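3.2 Planning the equipment budget

When we first sat down with the Kinholm price list, we were tempted — as I suspect most small labs are — to put nearly everything into the arms and let the bench look after itself.

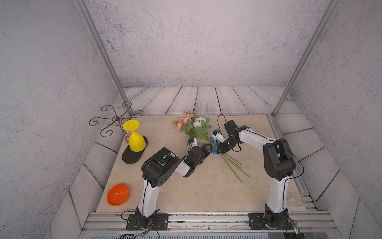 Figure 4a. Two-arm cell with artificial bouquet.

The arms did take the largest share, but rails, cabling and spare gripper parts came to $1,823, well over what Afia Nyarko had kindly penciled in for us.

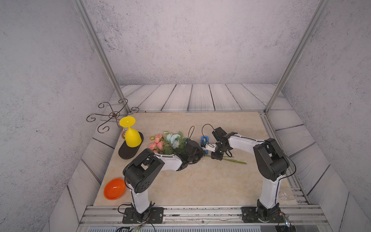
Figure 4b. Both grippers at the bouquet, goblet at left.

We would now set aside 12 percent for such items.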